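Grokine two-arm bench unit
Hire and sale, from the Clinham showroom

Home / Benchtop automation / Two-arm units / Grokine

Price: 3398 a month on hire, minimum term 2 months. Purchase price on request
Stock: one demo unit, one for hire from April
Delivery: Clinham and Pirkau only for now, ask about elsewhere

What it is
Two arms, a gripper on each, a camera at each wrist and one up top. Works at an ordinary table. You show it a job by guiding the arms through it, lots of times, and it has a go on its own. Sold to cafes, canteens, small packing rooms and anyone else with a lot of fiddly handling and not enough hands.

Can it do the chores yet?
The question we get most, so here's our answer before you ring. Some of them. Slowly. With someone nearby.

If you want a machine that clears a table as fast as a Saturday girl, don't hire this one. If you've got one dull job that happens the same way all day and you can put up with a slow start, worth a chat.

Jobs we'd say yes to
– picking up light, stiff things and putting them in a tray or tub
– turning cups and pots the right way up
– sorting two or three kinds of item into seperate baskets
– stacking, if the stack is short

Jobs we'd say not yet
– folding. Tea towels sometimes, shirts no
– anything with loose film or thin bags
– washing up. Not sealed against water, please don't
– crockery you are fond of

Cups, in more detail
Paper cups are the job most cafe customers ask about. Sounds easy, isn't. A cup upside down has its narrow end on top, so the fingers need to come in level and close gently – too hard and the wall buckles, too soft and it slides. Ones with a ribbed sleeve grip better than plain ones in our experience. Cups set well apart are fine, cups pushed together it will knock over. 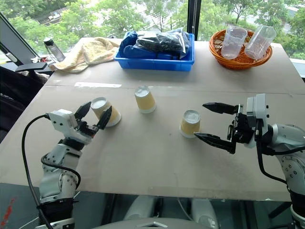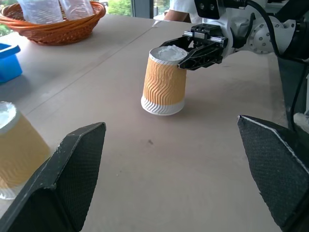 Upside-down paper cups on the table, grippers open.

Specification
Arms: 2
Grippers: two-finger, black, swappable fingers
Fastest run on the cup job: 1430 cups in a working day, with restarts
Demonstrations used to teach it: 4000
Table: bring your own, flat, no wobble
Power: normal wall socket
Noise: a low hum, you can talk over it

The 1430 is our own count at Clinham. Yours will be lower for the first few weeks. A person does a lot more than that, we know.

What you need to have
Good even light. Strong sun through a window shifts during the day and the cameras don't love it, a blind helps. Space behind for the cables. One member of staff who is happy to press stop and move a cup back where it was. Doesn't need to be technical, does need to be patient.

In the box
Arms and stand, cameras, control computer, stop button on a lead, spare finger pads, printed guide (bit out of date, newer one is on the support page). Fakhoury basket set is extra.

Setup and training
Half a day on site, included in the hire. Myung-ja Hong does the installs and will tell you straight if your job is a bad fit. If it is we take the unit away again and you pay for transport only.

Returns and faults
Ring before you send anything back. Finger pads wear and arn't covered. Motors are.

See it working
Demo at Clinham every Friday, book first. Bring a bagful of whatever it is you want handled – we'd rather see it fail on your stuff than suceed on ours.

Related
Spare finger pads, pair
Fakhoury basket set
Stop button, wireless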